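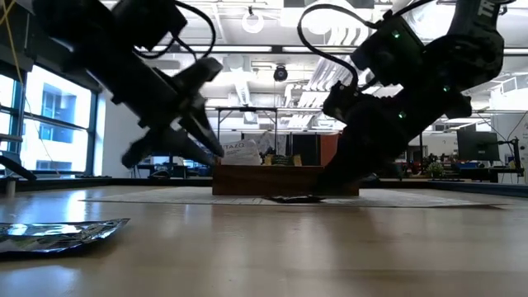 Bus users in Druvcombe will lose their evening link to Clelano from March, after the operator confirmed changes to route 208.

The last bus out of Druvcombe will leave at 6.40pm instead of 9.15pm. Daytime buses will still run every hour, and the early morning journey used by college students stays as it is.

Betancur Coaches, which runs the route, said evening buses were carrying an average of four passengers a trip and that fares no longer covered the cost of fuel and drivers. A single ticket between the two towns will stay at £4.

The parish council has asked for a later bus to be kept on at least part of the route. It received more than 100 letters and emails on the subject over the winter — many from people working late shifts at the Flulum garden centre, eight miles out of town on the Clelano road.

Councillors are now looking at a shared taxi scheme, which would have to be booked by noon on the day of travel. No price has been set.

New timetables will go up at stops before the change. Paper copies can be picked up from Druvcombe library and the post office. Weekly passes bought before the change will still be valid, but no refunds will be given for evening journeys.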